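Search notebooks
Enter keyword

Cirnumex teleoperation notebook, September
Reading time: 2 min

Entry by Hauke Wunderlich. Start 2 p.m.

The purpose of this session was to record remote-control demonstrations of the block task in the simulated room before the operators move to the physical arm at Gronodholm. The target was 100 accepted demonstrations. At close, 42 had been accepted. The remainder is carried over.

The operator drives the arm with the Wello hand controller. Each demonstration begins at the home pose and ends when the gripper has opened and withdrawn. Demonstrations in which the operator pauses for longer than 4 seconds are to be rejected, as the policy trained on the previous batch learned to stop above the block and remain there.
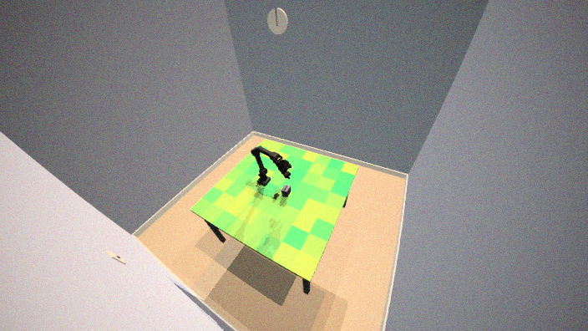 The patchwork tabletop in green and yellow is to be retained for the whole batch. Kosmas Dimitriou proposed a plain gray surface on the grounds that operators would judge height more easily. The proposal was noted and deferred, as a change at this stage would divide the data into two sets.

Controller delay was measured at up to 2 frames. This is acceptable for the approach but noticeable when closing on the block, and both operators tended to overshoot and correct. The corrections have been kept. Motion scaling was reduced for the last part of the session, and the grasps recorded after that change were smoother on replay.

One fault: the gripper state was not written to the log when the trigger was released slowly. The affected demonstrations were discarded and the threshold was raised. Makris has been asked to confirm that the export script reads the new value.

Outstanding: replay all accepted demonstrations at normal speed; check the block start positions for repeats; K.D. to revise the operator instructions.

Recent entries
Controller calibration, second attempt
Home pose and joint limits
Hand-guided demonstrations at Gronodholm
Export format for Makris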